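# Chapter 5. Gathering Examples

In the previous chapter we assumed that the examples were already there. A table of observations was given, beside each observation stood the action of the operator, and our only task was to fit a policy to this table. In practice the table must be made by people, and this usually takes more months than the fitting. The present chapter is devoted to this work.

We will follow one running case, the tidying of a furnished room. It comes from the Hetico project, in which operators of the firm Konotness guided a two-armed robot through household tasks. The plan asked for 2,000 demonstrations. After 800 of them the team stopped and looked at what it had, and most of the lessons of this chapter come from that pause.

## 5.1 What is one example?

By an *example*, or *episode*, we understand one full attempt at a task, from the first movement to the moment when the operator declares the end. It contains the camera images, the positions of all joints, the state of both grippers, and a short sentence which names the task, such as "put the litter into the bin."

The reader should notice that the sentence is also data. In the first 800 episodes the same task was written as "clean the floor," "pick up trash" and "tidy." A learning system can profit from such variety, but only if it was wanted. Here it came from the habits of different operators, and each wording was tied to one way of moving the arms. The policy then learned the operator together with the task.

## 5.2 Variety of the starting state

Suppose that every episode begins with the same bottle on the same spot. The policy will soon perform very well, and it will fail when the bottle is moved by the width of a hand. For this reason the starting state must be changed between episodes, and the change must be planned in advance. Operators who are told only to "place things randomly" come back to the same few places, usually those which the arm reaches with comfort.

In the Hetico project a printed card was drawn before each episode. The card gave the objects, the part of the floor for each object, and the place of the bin. Preparing the room from a card took 2 minutes — longer than many of the episodes themselves. This cost must be in the budget from the beginning.

The objects should differ in how they can be held. A crumpled paper bag may be pinched almost anywhere. A small bottle which lies on its side can roll away. A thin plastic film is difficult even to see, and some operators left it on the floor without noticing. Such an episode must not be marked as complete, although everything else in it is correct.

## 5.3 Which arm, and when

With two arms there is a further choice. One arm may hold the bin while the other brings the litter, or both may collect. Either way is acceptable. What harms the learning is a mixture in which the reason for the choice cannot be found in the recorded images. The guide for operators should therefore state a rule, and the reviewers at Vevum, who checked the episodes for the project, were asked to reject those that broke it.
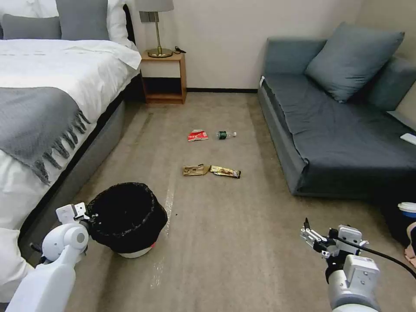 Ibarra, reading a draft of this chapter, objected that the rule in Section 5.3 is too strict, and that a few episodes in which the operator changes arms halfway should be kept, as the robot will one day have to recover from a poor first choice.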